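Notes from Jaqueline
Sep 27, 2026

Hello again, and happy almost-October! My tea is going cold next to me and the dog is asleep on my foot, so I'm going to write this one in a single go and stay put until it's done.

A lot of you wrote back after the last letter asking how the paint picking went. For anyone new, I've been trying to choose a wall color for the hallway and the room off it since February. February! I have friends who have moved to other states in that time. My sister had a baby.

The trouble is that I wanted gray. Plain gray, I thought, how hard can that be? Then I brought home the first stack of paint chips and found out that every gray is secretly something else. One went purple as soon as the sun dropped. One looked like wet cement. One was so blue that my neighbor asked if we were having a boy (I am 58, so no, we are not).

What finally got me unstuck was going green. I'd walked past the greens for months since I had it in my head that green walls belong in dentists' offices. But a gray with a good dose of green in it is a calm thing to live with, and it's lovely behind anything red. If you've got one loud picture that you've never known where to hang, try it against a wall like that before you give up on it. 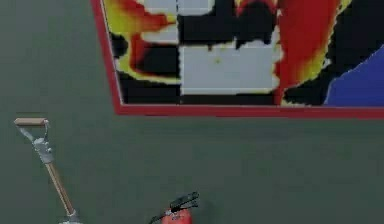 How I test a color now

I used to paint a little square in the middle of the wall and stare at it. Please don't do that. You end up comparing your new color with your old color, and the old color always wins or always loses depending on your mood.

Now I paint two coats on a big piece of poster board, right up to the edges, and I move it around the room for a week. Behind the lamp, next to the window, down by the baseboard. I write the time of day on a sticky note along with one word for how it looks. My notes from the last round say things like "soup" and "nice!" and "church basement," and they were more use to me than anything on the back of the chip.

The one that won is called Hurnero, from Sudlow, and no, I don't know what a Hurnero is either. The woman at the paint counter said it the same way I did, with a big question mark at the end. I bought it in matte. Matte shows every fingerprint, I know, I've had the emails, but it also hides the bumps in old plaster and mine has plenty. Shiny paint on a bumpy wall looks like a lake on a windy day.

The runner-up was Troltness, which I still like a lot and may use in the back bedroom. It has more brown in it. Next to my floors it went a bit muddy, and in a room with carpet I think it would be wonderful.

Doorways, my new favorite subject

Okay, bear with me on this one. When you choose a color for one room you are also choosing it for every spot you can see that room from. I must have read that in a magazine years ago and it went right past me. Then I stood at the end of my own hall with a poster board under each arm and finally got it.

So stand in the doorway. Then back up and look through it. The edge of one wall and whatever is past it are going to sit right up against each other all day long, and you want them to get along. Dark wood trim helps a great deal here. It's like the line around a cartoon, and it lets two colors be neighbors without having to match. I was all set to paint my door frames white, the way everyone does, and I'm so glad I got lazy.

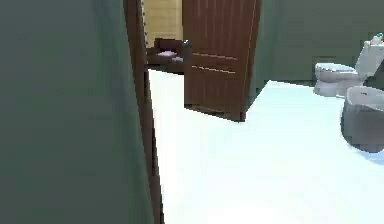

Pale floors are a whole other conversation. A very light floor throws light back up onto the walls, so a color that looked deep and moody in the store can come home and look washed out from the knees down. If your floor is light, go a step darker than you think you want. If it's dark, you can stay put or even go a step lighter. My cousin went three steps darker and loves it, but she's braver than me and she also owns a ladder.

And the ceiling? I left mine alone. I know some people are carrying the wall color right over the top these days, and I've seen it done beautifully, but my neck had opinions.

What it cost me

Someone always asks, so I added it up. I'd put aside 200 dollars for the hall and the little room together, and the receipts came to 154. That covers paint, two brushes, a roller, the poster board and a sandwich I ate in the car. It doesn't cover the samples I bought back when I was still chasing gray, and I'd like to keep that number between me and the garage shelf.

From your letters

Jeon wrote to ask if you can wash matte walls. You can, gently. Soft sponge, barely damp, a drop of dish soap, and dab instead of scrubbing. Scrub and you'll get a shiny patch that you will see every single morning.

Another reader wants to know how to use up leftover paint. I do the insides of closets. It makes me happy each time I get a coat out.

Next time I'm finally getting to curtains, so send me your curtain questions, and your curtain regrets too if you have any. There are 1046 of you on this list now and I'd guess half of you have hung a pair too short.

Talk soon,
Jaqueline Orozco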